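In Defense of the Bottle on the Table

Every January I make the same small plea at our house, and this year I am making it in print.

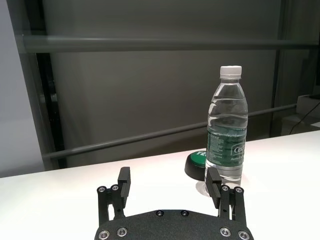
Tiina Kemppainen wrote to me that a plastic bottle has no business on any table where people sit down together, that a glass and a pitcher cost next to nothing, and that I of all people should know better. She has a point about the plastic, and I won't pretend otherwise. I own a pitcher myself, a heavy blue one from my aunt in Hillholm, and it comes out for company.

But I do love a bottle with its cap screwed on, standing within reach while I work! I have tipped more than one glass over a stack of papers in my 26 years at a desk (the worst was a whole chapter, in ink), and a capped bottle has forgiven me every clumsy elbow since. It also tells me at a glance how much I've had to drink, and a nearly full one at four in the afternoon is as good a scolding as any my mother gave me.

So I fill mine from the tap and keep it going as long as it holds its shape, and when Tiina comes to visit I will pour hers from the blue pitcher and leave mine by my elbow, where she is welcome to frown at it all through lunch.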